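Candy dish show brings sweet memories to Menham

Sweet lovers in Menham have a treat coming their way this November. Gus Doucet is putting his collection of candy dishes, tins, jars and store giveaways on show at Trilberg Hall, and for the first time the whole thing will be out in one place, all 783 pieces of it.

Doucet started in 2000 with a lidded tin from a yard sale and has hardly stopped since. There are penny-candy scoops, mint boxes with sliding tops, a glass duck that holds jelly beans, and an entire shelf of spoons he can't quite explain but loves too much to leave out. Most of it has lived in boxes in his spare bedroom until now, and you can tell how thrilled he is to see it under proper lights.

"I keep opening a box and going, oh, I forgot about you!" he said. "My wife has heard that a lot lately."
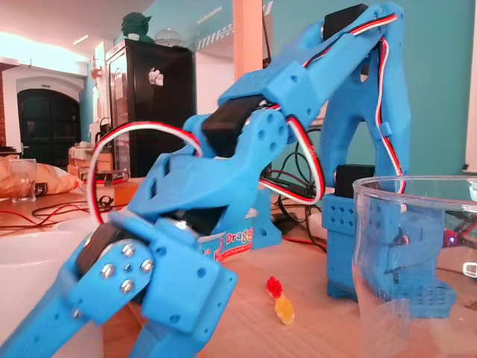 The candy bowls get a table to themselves, 41 of them, and they are a joy. Some are cut glass and look like they belong at a wedding. Others are the cheerful plastic kind that sat on the counter at your aunt's house, and those are the ones Doucet gets most excited about. He likes a bowl that tells you what ought to be in it.

One of his favorites is a white Haribo bowl with a wavy, clover-like rim and a band of bright blue around the side. It carries the name "Dragolo" in red and white letters, along with a cartoon boy and his yellow companion. Doucet found it in a mixed lot of kitchen things, under a stack of saucers, and says he would have paid for the whole lot just to get it.
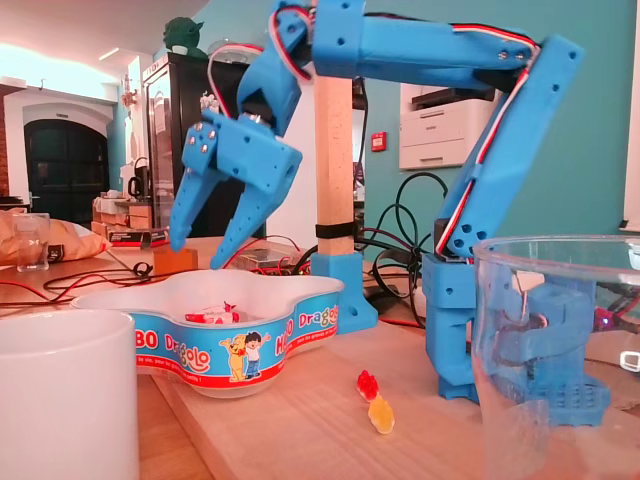 The Haribo Dragolo bowl, with two gummy bears on the table.

Latrice Okafor, who is arranging the show, had never thought much about candy bowls before she saw these. Now she has opinions. She is firmly on the side of a shallow bowl with a wide opening, so everyone can see what's left, and she thinks any bowl with dividers is asking for trouble.

Her plan is to group the pieces by the kind of candy they go with. Hard candy comes first, then chocolate, then licorice (a small but very proud section), and gummies at the far end near the coat racks.

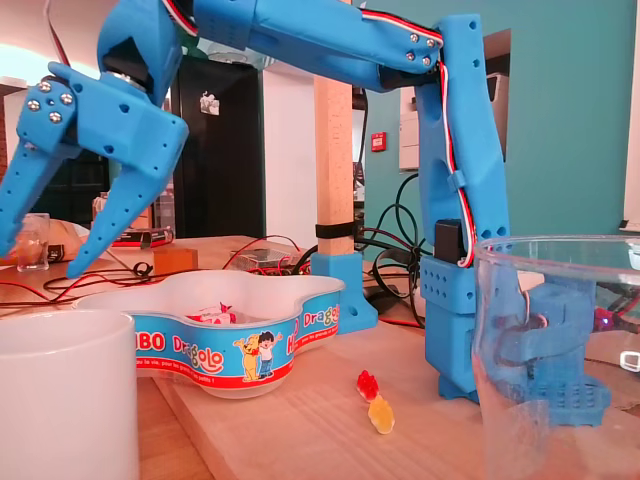 Doucet has his own theory about gummy bears, which he will share with anyone standing still. Red goes first in every house he has ever visited, yellow hangs on until late evening, and green depends on the company. Visitors will be invited to mark their own favorite color on a big paper chart, and the result goes up on the wall at closing time.

There is plenty to read, too. Okafor has been writing cards for the bowls and copying out the wording on them as she goes. The Dragolo label includes the French line "pour les grands et les petits" – for grown-ups and little ones – and she liked it so much that she wants it on a banner over the front door. 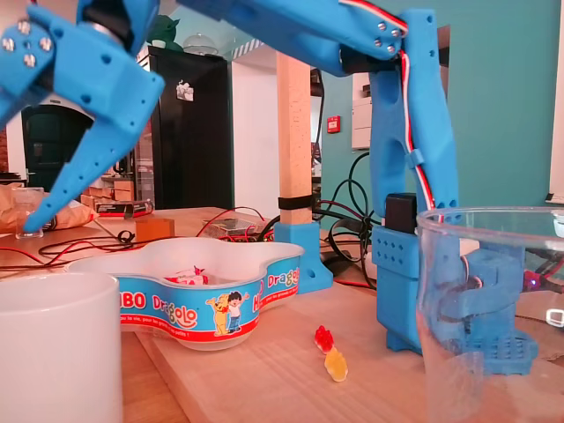
Seeing the show

Doors open at 10 a.m. and entry is free. Doucet will give two short talks, at 11 a.m. and 3 p.m., and there will be a swap table for anyone with a spare dish or tin to trade. Please bring pieces washed and wrapped. Children are very welcome, and the lower shelves hold sturdier things that they can pick up.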